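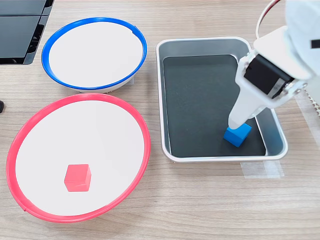
Okay, long thread about how our sorting arm spent most of January slowly cooking its own wrist and I kept blaming the software. Get a coffee.

1/ The job is dumb on purpose. Red cube goes in the red-rimmed bowl, blue cube goes in the blue-rimmed bowl, both start in the metal tray. Small white arm, tabletop, hobby-size servos. We run it over and over for hours and log every try.

2/ The arm is called Ukivard (Lucyna named it, I have stopped asking). The goal for the month was 1,000 cycles in a row without a human touching anything. I figured that was a week of work. Ha.

3/ First couple hundred cycles were lovely. Then it started doing this thing on the blue cube where the finger would come down on top of the cube and just... press. No grasp, no slide down the side. Lean on it for a few seconds, give up, try again.

4/ Red was fine! Red was always fine! So of course I decided it was the color detection. I spent two whole evenings on thresholds and lighting. I taped paper over the window. I moved a lamp four times.

5/ Jolanta Czarnecka looked over my shoulder and asked if red always went first. Yes, it does. "So blue is always second." Yes. "So maybe it isn't about blue." I said something like mm, could be, and went back to my thresholds. Sorry Jolanta.

6/ What finally got me off the lamp was the smell. If you've ever had a small motor get unhappy you know it, kind of warm plastic with a little fish in it. Cycle 1,586 on the total counter. I hit the stop switch and put a knuckle on the servo and took it right off again.

7/ No fire, no smoke, no injuries except my pride and a pink knuckle. But it had been running with me in the next room eating soup, and I don't love that.

8/ So, the fault. The finger was stopping a few millimeters too high and too far in. Instead of going beside the cube it landed on it. The controller saw it hadn't reached its target, so it pushed harder. The servo stalled against the cube and sat there at full current until the timeout.

9/ And the timeout was MINE. I'd set it long back when we were testing slow moves and never put it back. Every bad grab was a few seconds of stall, then a retry, then another stall. Retries were set to unlimited. Also me.

10/ Why was it off in the first place? A screw on the servo bracket had backed out by maybe half a turn. That's it. When the arm moved to the red cube the slop happened to fall the harmless way. After it swung over to the bowl and back, the bracket settled on the other side of its play and everything was shifted for blue.

11/ Which is exactly what Jolanta was getting at. I swapped the order to test it, blue first and red second, and guess who started getting leaned on. Red. I sent her the clip with no caption and she sent back one thumbs up.

12/ Then the heat made it worse. The bracket is plastic, it got soft near the motor, the screw had less to bite on, more play, more missed grabs, more stalling, more heat. A nice little loop. You can see why it held up okay in the morning and fell apart by the afternoon.

13/ I checked the logs afterward and it was all sitting there. Current on that joint was climbing for days. We record it! We just don't plot it. Frans Van der Linden had a chart up in under ten minutes and I had to go for a walk.

14/ What we changed, for anyone with a similar setup:

Stall timeout is down to well under a second.
Three retries, then it parks and beeps.
Temperature cutoff on every joint, in the servo itself and in our code too.
New bracket, threadlocker on the screws, and a paint line across each head so I can see if one has turned.
Stop switch moved to where a person can reach it without leaning over the arm.

15/ That last one came from Teresa Rutkowska, who pointed out that to shut the thing off I'd been putting my face right where the elbow goes. She's right and I have no defense.

16/ Also a house rule now: no running it from the soup room. If you're not in there with it, it's off. We'll talk about unattended runs again once the cutoffs have proven themselves.

17/ Someone's going to ask, so: yes, the servo got replaced. The old one still turns but it makes a noise like a pepper mill. I took it apart and the grease had gone brown — I kept it in a jar on my desk as a reminder to plot the current.

18/ Since the fix we're at 200 cycles with me sitting right there, both orders, and the joint stays barely warm. Going for the full 1,000 next, in chunks, with the chart open.

19/ If you've got a good way of catching screw creep on small plastic brackets (washers? metal inserts?) please tell me, I'm leaning toward inserts but I've never put them in anything this thin.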